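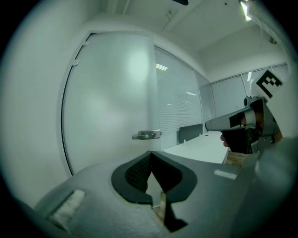
Vol. 7, p. 38

Ronde de Moltach

La ronde de Moltach est une danse collective en chaîne fermée, exécutée chaque printemps dans le bourg de Moltach et dans quelques hameaux de la vallée de la Skunska. Elle est généralement présentée comme une danse funéraire très ancienne, liée au réveil des morts après l'hiver. Cette interprétation, reprise par la plupart des brochures et par presque tous les panneaux du bourg, repose sur peu de chose.

Dénomination

Les habitants disent simplement « le tour ». L'expression « ronde de Moltach » vient du dehors et n'apparaît dans aucun document communal antérieur à la création de la fête actuelle. Quant au nom « danse des cendres », que l'on rencontre dans la presse touristique, il renvoie au feu allumé sur la place le soir de la fête. On a voulu y voir le souvenir d'un rite de crémation. Les registres paroissiaux, eux, mentionnent un feu de broussailles, avec une amende pour ceux qui l'allument trop près des granges.

Origines

Trois thèses circulent. La première fait remonter la danse à un culte préchrétien des ancêtres ; elle s'appuie sur le sens de rotation, contraire à celui du soleil, et sur le silence observé pendant le premier tour. Le rapprochement est séduisant mais fragile : beaucoup de rondes européennes tournent dans ce sens sans que personne y cherche des défunts.

La deuxième rattache le tour aux processions d'avril, lorsque les familles allaient nettoyer les tombes. Elle a pour elle la date et l'itinéraire, qui longe toujours le mur du cimetière. Elle explique mal, en revanche, la présence de couplets franchement grivois.

La troisième, la moins populaire, suppose une danse de bal passée de mode, conservée par habitude et chargée de sens après coup. La mélodie principale, à 6/8, ressemble de près aux airs de contredanse connus dans les villes voisines. Faute de notation ancienne, la question reste ouverte, mais les arguments en faveur d'une très haute antiquité relèvent surtout de la conviction.
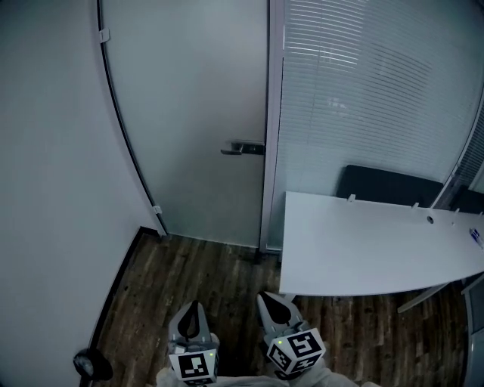 Porte vitrée et cloison à stores.

Déroulement

Les danseurs se tiennent par le petit doigt et avancent sur un pas de base de sept temps : cinq pas marchés, un arrêt, un pas en arrière. Ce décompte ne coïncide pas avec la mesure de la musique, d'où un décalage que les guides qualifient volontiers de « transe ». Les danseurs interrogés parlent plutôt d'une difficulté à apprendre.

Le premier tour se fait sans musique. Au deuxième entrent le tambour et la vielle, puis les voix. Le meneur peut rompre la chaîne pour la conduire en spirale, figure appelée « le puits ». On affirme souvent que le puits représente la descente chez les morts ; une explication plus terre à terre tient à l'étroitesse de la place, où une ronde nombreuse ne pourrait pas s'ouvrir autrement.

Musique et chants

Le répertoire compte 38 couplets, dont une bonne part n'est plus chantée. Les plus anciens attestés sont des énumérations de métiers. Les couplets qui nomment les disparus de l'année, tenus aujourd'hui pour le cœur de la cérémonie, ne figurent pas dans le recueil Petrenko, seule collecte un peu méthodique dont on dispose. Il est possible que les informateurs les aient tus devant un étranger. Il est possible aussi qu'ils n'aient pas encore existé.

Le disque publié par la maison Tunix a fixé une version lente, avec bourdon continu, que les groupes imitent désormais. Rien n'indique que ce tempo soit celui d'autrefois – le texte du recueil parle même d'un air « vif ».
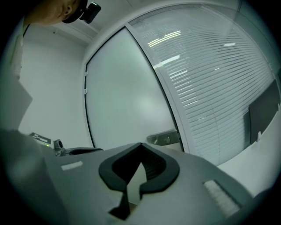
Intérieur à murs blancs, vu d'en bas.

Costume

Le costume blanc à ceinture noire passe pour un habit de deuil traditionnel. Les inventaires après décès du bourg décrivent pourtant des vêtements de fête bruns ou bleus. Le blanc s'est probablement imposé avec les spectacles de scène, pour des raisons de visibilité. Dans les hameaux, on danse en tenue ordinaire.

Pratique actuelle

La fête a lieu en avril, à Moltach. Une seconde représentation, destinée aux visiteurs, se donne en été ; le programme affiché au bourg l'annonce pour le jeudi 6 juillet. Elle est abrégée, commence directement en musique et supprime les couplets des disparus, ce qui n'empêche pas le dépliant de promettre un « rituel intact ».

Six hameaux entretiennent encore leur propre variante. Celle du haut de la vallée, dansée sans spirale, est parfois dite « appauvrie ». Le terme suppose connue une forme complète d'origine, dont aucune source ne donne la description.

Voir aussi : danses en chaîne ; contredanse ; fêtes de printemps ; chants énumératifs.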